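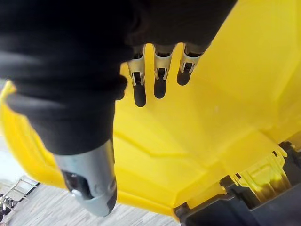 Ticket: carpet sweeper leaving lint, Wastwood office, floor 2

Opened 2020-02-11 by Zinhle Khumalo
Product: Diltow carpet roller + yellow tub, bought as a set
Status: open, waiting on part

Problem
Roller goes over the carpet fine but leaves a line of fluff down one side. Worse by the windows. Also the tub is a pain, dust clings to the inside and won't tip out. Two issues, one ticket, sorry, split it if you need to.

Already tried
Picked hair off both ends of the roller. Lots of it.
Emptied everything.
Went over the same strip 8 times, slow then fast. Slow is better, still a line.
Went with the carpet stripes and then across them. Across picks up more. The line is still there but thinner.
Vacuumed the strip first. Obviously then no fluff, so that proves nothing.

Reply from Brareck support
Thanks for the detail. Please check the roller is pushed all the way onto its holder. If it sits out a little, one end lifts and you get the line you describe. Can you also confirm which model, the one with the words on the handle or the plain one?

Zinhle
Words on the handle. Says TRASH BOX going down it, white letters. Roller is the yellow one, on the right if the letters read top to bottom. Left it standing on the carpet by my desk so I can check stuff while I type.

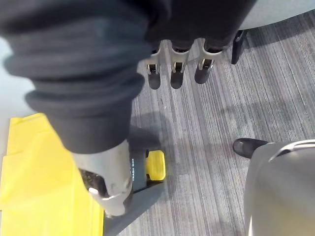
Pushed the roller in hard, got a click I hadnt heard before. Did a test patch with torn up paper towel. Better! Then did the long run to the kitchen door and the line came back halfway. So either it's working loose or the end is worn. Took it off again and there is a flat spot you can feel with your thumb, not really see.

Brareck support
A flat spot will do it. Usually from being stored with the weight on the roller. Will send a replacement, part 580. For the tub: wipe out with a barely damp cloth, a drop of dish soap, let it air dry. Please don't rub with a dry cloth, that makes the static worse.

Zinhle
OK. Did the tub. Soap, left it open 20 minutes, dust tips out now except in the creases where the plastic is folded in. Used an old toothbrush for those – fine. You can close the tub half.

Storage: it was in the closet standing on the roller, yes. Hung it on a hook for now. Told Tanui's night crew too, they use the same closet and put it back whichever way.

Still need
Part 580, one roller. Two if they come in a pack.
Someone to tell me if the old one can be flipped end to end in teh meantime. I tried and it doesn't seem to want to click that way round, didn't force it.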